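ハンドグリッパーの手入れメモ 指先パッドとリンクまわり

手に持って使う2本指のグリッパーを部屋で動かすようになって、気がつけばすっかり整備のほうが楽しくなってしまいました。もともとは台所の引き出しの滑りを直したり、はさみの噛み合わせを調整したりするのが好きで、このページもそういう小ワザばかり並べてきたのですが、グリッパーの手入れは家の道具の手入れとそっくりなんです! 使うものもほとんど台所と裁縫箱にあります。

うちのはDrolskaの樹脂フレームのもので、指先に溝入りの青いパッドがついています。以下、型が違っても2本指のリンク式ならだいたい同じようにできるはずです。

まず指先のパッド

つかみが甘くなったと感じたら、部品を疑う前にパッドを拭いてください。ほんとうにこれだけで見違えます。

ぬるま湯に台所用の中性洗剤をほんの少し。やわらかい歯ブラシで溝に沿って動かし、そのあと溝と直角にもう一度。布の繊維は溝の底に寝ているので、直角にこすると起き上がってきます。固く絞った布で洗剤を拭き取り、陰干し。ドライヤーの温風は使いません。一度やって端が反りました。

急いでいるときはマスキングテープをぺたぺた当てるだけでもかなり取れます。ガムテープは糊が残るのでやめておきましょう。

アルコールは、私は使っていません。Kaede Odaさんは毎回アルコールで拭いていて平気だそうですが、パッドの材質によるので、裏側の目立たないところで試してからにしてください。

パッドの左右をそろえる

貼り替えのときにいちばん失敗しやすいのが高さです。片方が少し上にずれるだけで、薄いものをつまんだときにくるっと回ってしまいます。

私のやり方は、トランプを1枚、指のあいだに軽くはさんで貼り位置を見ること。カードの下の辺が机と平行なら合格です。傾いていたら、糊が効く前に貼り直します。ノギスを持ち出すよりずっと速いし、目がすぐ慣れます。この方法はShinji Hiranoさんに教わりました。感謝!

古い両面テープの糊は、消しゴムで根気よく丸めて取ります。カッターで削ると樹脂に傷が入って、次のテープが浮きます。

リンクのピボット

指のつけ根とアームの丸い軸のところは、油を差したくなりますよね。わかります、私も最初はミシン油を差しました。布ぼこりを呼んで、ひと月でじゃりじゃりになりました。

いまは乾いた綿棒でふちをぐるりと拭いて、動きが渋いときだけシリコン系のドライ潤滑剤を綿棒の先につけて塗ります。直接吹きつけるとパッドに飛ぶので、必ず綿棒で。塗ったら指を8回ゆっくり開け閉めし、はみ出したぶんを拭き取ります。

ネジを締め直すときは、左右を交互に少しずつ。片側だけ先に締め切ると、閉じたときに指先が中心からずれます。締めたあとに手で開いて、軽く引っかかるようなら戻しすぎるくらい戻して、やり直しです。

ならし運転は布の上で

手入れのあとは、いきなり机の上で使わずに、やわらかい場所で動かしてみるのがおすすめです。落としても傷がつかないし、布の沈み込みのせいで指の当たり方の癖がよく出ます。ベッドはちょうどよい作業台になりますよ。

つかむ相手にはテープの芯のような輪がいいです。外側をつかむ、ふちをつまむ、起こす、と一つでいろいろ試せます。片側の指だけ先に当たるなら、さきほどのネジかパッドの高さに戻って見直してください。 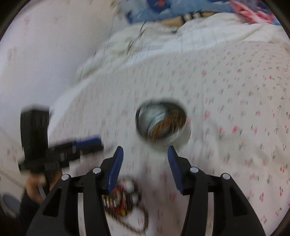
シーツの上でグリッパーを動かしているところ。指の先には、テープのような輪がひとつ。

シーツは、できれば洗いたてを。毛玉の多い毛布だと、せっかく掃除した溝がまたふさがります。タオル地も輪っかの糸に引っかかるので、私は避けています。平らに張りすぎず、少したるませておくと、指先を輪の下にすべり込ませやすいです。

慣れないうちは、わざとゆっくり。速く振ると手首の動きに気を取られて、指がどう閉じたのかわからなくなります。ゆっくり近づけて、止めて、閉じる。これを5回やって同じ感触なら、その日の調整は終わりにしています。

ケーブルと基板まわり

配線がむき出しの部分があるなら、可動部に近いケーブルは大きめの輪にして逃がします。きつく束ねるときれいに見えますが、根元に力が集まって先に傷むのはそこです。結束バンドより、手芸用の面ファスナーを細く切ったものが扱いやすくて、外すのも一瞬。

ほこりは乾いた化粧筆で払います。電源を外してからですよ。エアダスターは近くから吹くと細い線が暴れるので、離して短く。

作業の前に写真を一枚撮っておくのも大事です。リンクを全部外してから「あれ、このワッシャーはどっち側だった?」となるのを、私は二度やりました。卵のパックに外した順に部品を入れていく方法も、とても気に入っています。

しまい方

指は少し開いた状態でしまいます。閉じたまま置いておくと、パッド同士がくっついて溝がつぶれていきます。うちではキッチンペーパーを二つ折りにしてはさみ、浅い菓子箱に寝かせています。6月は箱に乾燥剤も入れます。海苔の缶についてくる、あれで十分です。

直射日光の当たる窓辺はだめ。パッドが硬くなって、つるつる滑るようになります。

読者の方から

Rin Oshimaさんより。「パッドの溝の掃除には、水筒のパッキン用の細いブラシがぴったりでした。歯ブラシより奥に届きます」

さっそく買ってきて試しました。最高です! 毛先が細いので、指のつけ根の隙間にもそのまま使えます。

Traian Olteanuさんからは、両面テープを貼る前に樹脂の面を軽く温めておくと密着がよいとのお便り。冬場に試してみます。手のひらで包んでおく程度でよいそうです。

次は、すり減ったパッドを切り出して作り直す話を書くつもりです。型紙はもうできていて、あとはシートの厚みを決めるだけ。候補が多くて、まだ台所の机に並べて迷っています。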